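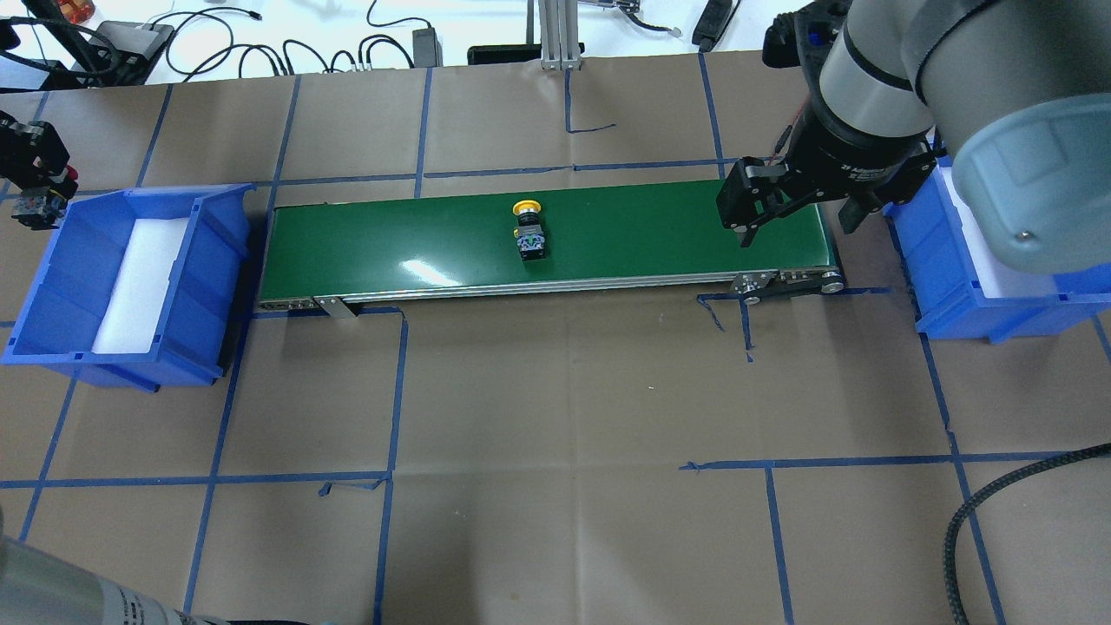

Suporte > Plitelero > Inventário > Importação e etiquetas

Painel Pedidos Base de conhecimento Entrar

Pesquisar nos pedidos… Ir

Etiquetas saem com acentos trocados depois de importar o CSV
Estado: resolvido
Produto: Plitelero, módulo de inventário
Local: armazém Antunes

Descrição inicial

Olá a todos! Antes de mais, que bom que está este módulo de inventário. Passámos anos com folhas soltas e agora temos 360 referências num só sítio, com pesquisa, é um luxo!

O problema: exportei a lista da folha de cálculo para CSV, importei no Plitelero e tudo o que tinha cedilha ou til ficou estragado. "Botão de pressão" aparece como "BotÃ£o de pressÃ£o", "Ligação" vem igual, e as etiquetas saem da impressora Ovasier exatamente com esse texto. Os códigos e as quantidades estão certos.

O que já experimentei:
- apagar o lote e importar outra vez (igual)
- mudar o tipo de letra da etiqueta (igual, mas com letra mais bonita)
- reiniciar a impressora
- escrever um nome à mão dentro do Plitelero e imprimir só esse: saiu perfeito!

Este último ponto deixou-me animado, a impressora parece estar inocente.

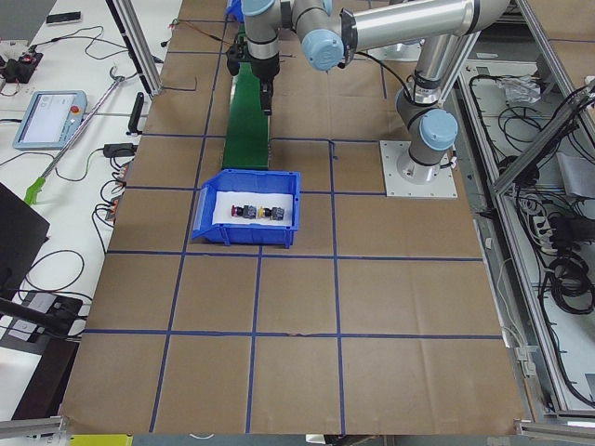
Dois botões de pressão numa caixa de plástico azul: tampa vermelha e tampa amarela.

Resposta do suporte

Obrigado pelo relato, e sobretudo pelo teste à mão, que nos poupou meio caminho. O "Ã£" no lugar do "ã" é típico de um ficheiro em UTF-8 lido como se fosse Windows-1252. No ecrã de importação há uma caixa chamada Codificação, escondida em Opções avançadas. Pode dizer-nos o que lá está escolhido? E já agora, que separador usa o ficheiro?

Resposta do cliente

Está em "Windows-1252 (predefinido)". O separador é ponto e vírgula. Nunca tinha aberto as opções avançadas, tanta coisa lá dentro!

Mudei para UTF-8 e fiz um ensaio com 8 linhas. Os acentos ficaram impecáveis. Só que agora a primeira coluna, a do código, aparece como "não reconhecida" e o Plitelero pede para a associar à mão.

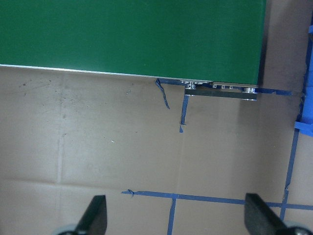
A coluna do código tem de ser associada à mão em cada importação?

Basta gravar o ficheiro como UTF-8 sem BOM. A marca invisível no início do ficheiro cola-se ao nome da primeira coluna e o Plitelero deixa de a reconhecer; sem essa marca, as 4 colunas são associadas sozinhas.

Resposta do cliente

Feito! Abri o CSV no editor de texto, gravei sem BOM, voltei a importar e as quatro colunas entraram à primeira. Fiquei tão contente que fiz logo a importação completa. Entraram 360 linhas e nenhum erro no relatório.

Depois mandei imprimir uma folha de 60 etiquetas e reparei noutra coisa, mais pequena: nos nomes compridos a última palavra passa para fora da margem. "Botão de pressão, contacto normalmente fechado" perde o "fechado", e é uma palavra que faz falta.

Resposta do suporte

Essa também tem arranjo. No modelo da etiqueta, selecione o campo Nome e ligue "Ajustar ao espaço". Se a letra ficar demasiado pequena, experimente "Quebrar em duas linhas", que fica mais legível quando há código de barras por baixo. O modelo Lever já traz essa quebra ligada, pode duplicá-lo e mudar só o logótipo.
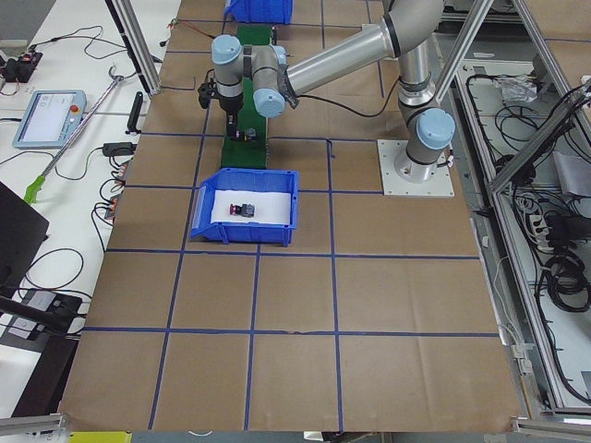
Mesa grande coberta de papel pardo, dividida em retângulos com fita azul-escura.

Resposta do cliente

Usei o modelo Lever duplicado e adorei, devia ser o predefinido! O nome fica em duas linhas, o código de barras respira e o leitor apanha-o à primeira. Reimprimi a folha toda, acentos certos, nada fora da margem.

Deixo uma sugestão para a próxima versão: uma pré-visualização das primeiras linhas antes de confirmar a importação. Teria visto logo os "Ã£".

Pode fechar o pedido, muito obrigado pela paciência!

Nota de fecho

Causa: CSV em UTF-8 importado como Windows-1252; BOM no início do ficheiro depois da correção. Margem resolvida com o modelo Lever. Sugestão da pré-visualização passada à equipa do módulo.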